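Wilach Student Team Completes Tabletop Manipulation Project on Two-Arm Station

Recorded episodes, task sheets and logging tools to be offered to other school robotics clubs in June

SIKURLOW - The robotics club at Wilach Technical College has completed the recording phase of Gavalas, a student project on tabletop handling with two robot arms. A team of five students planned the tasks, wrote the operating procedure and logged 1,139 episodes over two semesters. Of these, 234 were rejected during review and will be released separately, each with a code giving the reason for rejection.

Gavalas was set up as a credit-bearing project for second-year students in the automation program. Its aim was to produce a small, consistently labeled set of manipulation episodes using ordinary kitchen and household items, and to document the procedure well enough that another club could repeat it. Training a control policy was outside the scope of this year's work and is planned as a follow-up.

Task set

The project covers five tasks. Each is described on a one-page task sheet with a start condition, an end condition, a time limit and a list of permitted contacts. The tasks are:

Row: small blocks are handled on a cutting board as a single row, ends together.
Cup: a utensil is taken from a cup and returned to it.
Box: a box is moved along the rear of the table and set down upright.
Clear: the board is emptied, with all items going to positions off the board.
Pass: an item is handed from one arm to the other over the board.

The Row task received the most attention during review. Small blocks leave little room for the fingers, and a block already in line is easily disturbed when its neighbor is gripped or released. The task sheet went through several revisions before the team settled on a definition of a finished row. The current version allows the row to bend, provided that no block has turned so far that it no longer presents its end to the next. Gaps are scored separately from angle.
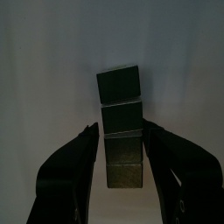 Row task, wrist camera view. Four blocks stand end to end between the gripper fingers.

Scoring is done from recorded video, with the wrist view used for gaps and finger position and the fixed view used for placement on the board. Two students score every Row episode independently. Where their scores differ, a third student reviews the episode and the result is entered with a flag, so that users of the data can filter out disputed cases if they wish.

Early in the project, angle was judged by eye against a printed guide. This gave inconsistent results between scorers, mostly for blocks with a slight tilt. The guide was replaced by a short script in which the scorer marks two corners of each block and the angle is calculated from those points. The script does not correct for lens distortion, and the release notes state this. Angles measured near the edges of the wrist view should be treated as less reliable than those near the middle.

Station

The station was assembled in the college automation laboratory during the first semester. It consists of a dark matte work table with two arms mounted on opposite sides and black fabric drapes around the work area. The drapes were added after trial recordings showed people and equipment moving behind the table. They also reduced changes in background brightness during the day, when the blinds in the laboratory are opened and closed by other classes.

Video from the wrist cameras and the fixed camera is stored with joint positions and gripper commands under a shared clock. Synchronization is checked at the start of every session by closing each gripper once on command and comparing the first visible movement with the logged command. Sessions that fail this check are stopped and the recorder is restarted. No correction is applied to the timestamps afterward.

The team chose a white cutting board as the working surface for most tasks. Its edge can be found easily in the fixed view, and the contrast with the table simplified the placement script. Reflections and color casts on the board were accepted as part of the recording conditions. Exposure is locked before the first episode of a session and is not changed until the session ends.

Distractor items

Task sheets for Row and Clear call for other objects to remain on the table. They are placed by hand from a layout card drawn before the session, and the card number is entered in the log. The cards specify only which region an item belongs in. Exact position and rotation are left to the student doing the setup, which gives some variation between sessions using the same card.

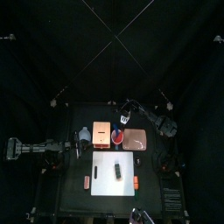
Layout cards are divided into rear, left, right and front regions. The rear region is normally used for the taller items, so that they do not block the fixed camera's view of the board. Smaller items go to the sides. The front region stays clear on most cards and is used only in the Clear task, where it serves as one of the permitted drop positions.

An item that is moved by accident during an episode is left where it comes to rest. The operator completes the episode, and the contact is recorded in the log. If an item falls from the table or enters the path of either arm base, the operator ends the episode at once. These episodes are kept and coded as stopped.

Operating procedure

Two students are required for every session. One operates the arms and the other keeps the log and has charge of the stop control. The roles are exchanged at a fixed interval, and no student operates for two consecutive blocks. Hands are kept out of the work area whenever the arms are enabled. Reset between episodes is carried out with both arms parked and disabled.

The reset takes longer than the episode itself in all tasks except Pass. The team considered having the arms perform the reset, and tested this for Clear, but the resulting start positions were too similar from one episode to the next. Manual reset was retained for the whole project.

Jondisik, a supplier of laboratory fixtures located in Sikurlow, provided mounting hardware and one afternoon of technical assistance during assembly. The company had no part in the design of the tasks or in the review of the data. Storage and computing time were provided by the college.

Review and rejected episodes

Every episode was reviewed in full at least once. The reason codes used for rejection are: start condition not met, camera view missing or frozen, log entry missing, exposure changed during session, and operator error outside the task definition. Failure to complete the task is not a reason for rejection. Unsuccessful attempts remain in the main set and are labeled as such.

The most common code was start condition not met. In most of these cases the items were in the correct regions but one arm had not been returned to its parked position before recording began. A software check for the parked position was added partway through the second semester. Episodes recorded before and after the change can be separated by the recorder version number in the log.

The team also found an error in the first version of the log template, which allowed the layout card number to be left blank. Blank entries were filled in from the video where the card could be identified with certainty. Where it could not, the episode was rejected under the log entry code.

Availability

The accepted episodes, the rejected episodes, the five task sheets, the full set of layout cards and the scoring scripts will be made available in June to schools and student clubs on written request. There is no charge. Recipients are asked to report labeling errors to the club so that they can be corrected in a later version.

The release includes a parts list and a drawing of the station. The drawing shows the arm mounting positions and the fixed camera position, with tolerances for each. It does not include the wiring of the stop control, which each institution must design and approve under its own safety rules.

Demonstration

The station will be shown at the college's annual project exhibition in June. The Row and Pass tasks will be demonstrated each hour from 10 a.m. to 3 p.m., with the arms operated by members of the project team. Visitors will be able to use the scoring script on recorded episodes at a separate desk. The arms will not be available for public operation.

Next phase

A new project team will be formed in the fall. Its first assignment is to repeat a portion of the Row episodes from the written procedure alone, without help from the present team, and to report where the instructions are incomplete. Work on a trained policy for the Row task will begin after that report has been accepted. A sixth task involving lids and containers has been proposed but has no task sheet yet.

About the Wilach Robotics Club

The Wilach Robotics Club is open to all students enrolled at Wilach Technical College in Sikurlow. It maintains the two-arm station used in Gavalas and a workshop for smaller mobile robot projects. Membership does not require previous experience with robots. Students who wish to operate the arms must first pass the laboratory safety course.

Contact

Wilach Technical College, Press Office, Sikurlow
Requests for the data release should be marked "Gavalas" and should give the name of the school or club and the intended use.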